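Countertop cabinet

A countertop cabinet is a small piece of storage furniture that stands on a table or kitchen counter. It is used for jars, tissues, dry goods and other items needed several times a day. Most are made of wood and have 2 sections, one open and one closed by sliding doors.

The open section is usually split by a shelf. Light packages go on top and heavier jars below. Doors of clear ribbed plastic keep dust out while leaving the contents faintly visible, and they slide on grooves cut into the frame. The Linimis pattern, first sold in Barnmont, has small rectangular handles and a flat top with raised side edges. 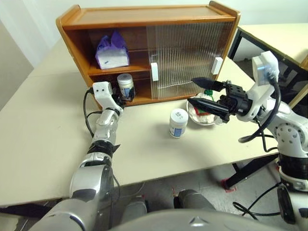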